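Classroom Materials Lending: Frequently Asked Questions

Updated Thursday, February 1, 2024

Who may borrow from the lending room?
Any teacher or classroom aide employed by the Vostville elementary schools may borrow. Student teachers may borrow with the signature of their supervising teacher.

How many items may I have at one time?
Each borrower may have two activity kits and one large item. Math and reading kits count the same way.

How long is the loan period?
Kits are lent for ten school days. One renewal is allowed if no other teacher has placed a hold.

What comes in a kit?
Every kit has a printed contents card and a teacher guide. Please check the contents against the card on the day you receive them. Small items such as balls and counters should go back in the container they came in.

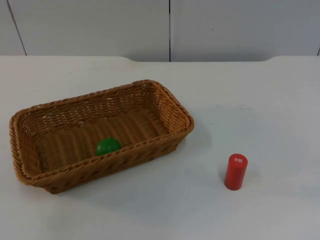
Woven basket with a green ball, and a red cylinder at right.

May I copy the worksheets?
Yes, for use with your own students. Worksheets from the Sornwood reading series may not be posted online.

How do I place a hold?
Send the kit number and the dates you need to Liesl Hollenstein in Room 54. Requests for the first week of November fill early and should be sent at least a month ahead.

What if something is lost or broken?
Report it on the return slip. There is no charge for ordinary wear. Schools are billed for kits that are more than 80 days overdue.
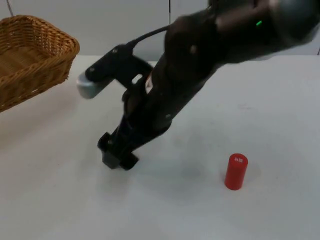 Returns and Questions

Where do I return materials?
Bring them to Room 54 between 7:30 a.m. and 4:00 p.m. on any school day, or send them by interschool mail with the return slip attached to the outside.

Whom do I contact about training sessions?
Driss El Khatib schedules all teacher workshops and can be reached at extension 1402.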